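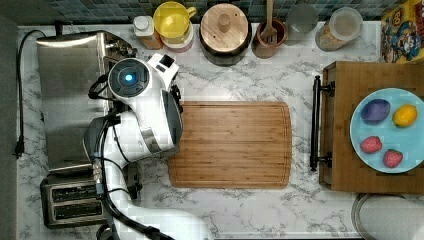
My kitchen counter is my favorite place in the whole house, and I'm going to tell you why, even though most people would say the couch. The couch is fine. But a counter is where the toast happens!

I'm Zübeyde Gökçe, I live in Sustdale, and I write these pages for kids who like to ask "but what is it FOR?" about every single thing in the house. This time the question came from my niece. She was eating breakfast and she said, "Why don't you just put all this stuff in the cupboard?" Good question. Let's start there.

## Out or away?

Everything in a kitchen has to live somewhere. Some things live out on the counter, and some things live away, behind a door. The main trick is to ask how often you need it.

I use a toaster almost every morning, so it stays out. My big holiday cake pan comes out in January for my birthday and then goes straight back up to the high shelf. If I kept the cake pan on the counter I'd have to move it out of the way over and over, and I'd get grumpy by the second day.

Wooden spoons stay out too. Mine stands in a brown crock, which is just a sturdy pot for holding things. You stand the spoon in it with the handle up, so when the soup is bubbling you can grab it without digging in a drawer. (Have you ever dug in a drawer for a spoon while soup was bubbling? It's very stressful.)

## Why does food need a lid?

Let's do some crackers science.

The air around you has water in it. You can't see the water, because it's spread out in teeny tiny bits much too small for your eyes. We call it water vapor. Dry foods like cereal, crackers and oats are very good at soaking it up. When they do, they go from crunchy to bendy, and bendy cereal is sad cereal.

A lid slows that down. It keeps most of the damp air on the outside and your crunch on the inside. It also keeps out bugs, who like grain just as much as we do.

So that's why people put dry food in canisters. A canister is a container with a lid, and it can be metal, glass, plastic or pottery. The see-through kind is handy when you want to know how much is left. The dark kind keeps out light, and light can make some foods lose their flavor over time. Coffee and tea are like that. I like a lid with a knob on top, because I can pull it off with one hand while the other hand is holding a scoop.

What about cereal boxes? Well, the box is mostly there to stand up straight and show you a cartoon. The bag inside does the real work! Roll the top of that bag down tight when you've poured your bowl. My niece does not do this. We've talked about it.

## How a toaster makes toast

Inside each slot there are thin wires. When you push the lever down, electricity runs through the wires and they get so hot that they glow orange. The heat travels across the little gap to your bread and does two jobs.

First it dries the outside of the bread. Then it browns it. The browning has a fancy name, the Maillard reaction (say "my-YAR"), and it's what gives toast that wonderful smell. The same thing happens to the crust on a loaf and to the outside of a roasted potato.

A long slot is great for long slices. I buy a bread called Karabulut from the bakery at the end of my street – it's shaped like a big oval, and it would never fit in a short slot unless I cut it in half.

Now some toaster rules, and I'm going to use my serious voice:

- Ask a grown-up before you use it.
- Never, ever stick a fork or a knife in the slots. If the toast is stuck, get a grown-up.
- Keep plugs and cords away from water.
- When it's unplugged, leave the plug on a dry part of the counter, and don't let the cord hang over the edge where somebody could catch it with an elbow.

Okay, serious voice off.

## Stone on the bottom, tiles on the back

My counter is white marble with gray lines running through it. The lines are called veins, just like the ones in your arm, but no blood! Marble started out as another rock called limestone. Deep underground it got squeezed and heated for a very long time, and it slowly changed. The gray lines come from bits of other stuff, like clay, that were mixed in with the limestone.

Marble is hard, but it has one weakness, and it's lemons. Lemon juice is an acid, and acid eats a tiny bit of the surface and leaves a dull mark. Vinegar does the same. So I chop on a bamboo board. The board saves the stone from the juice, and it's kinder to my knife as well.

Did you know bamboo is a grass? It's a giant, woody grass, but it's a grass all the same. I told my niece and she went outside and looked at the lawn with a lot more respect.

The wall behind the counter has little blue-green tiles, and a tiled part like that is called a backsplash. Back. Splash. It's at the back and it gets splashed! I love a word that explains itself. Sauce wipes off tile much more easily than it wipes off paint.

## Now you try

Go and look at your own counter and pick two things that live out. When did somebody last use each one? If you don't know, ask. Then pick one thing that could move into a cupboard, and one thing in a cupboard that would be happier out.

And if there's a crunchy food in your house, try this. Put one piece on a plate and leave another piece in a closed container. Wait 7 days. Don't eat them, just snap them and listen. Draw what you think is going to happen before you start, so you can check later if you were right.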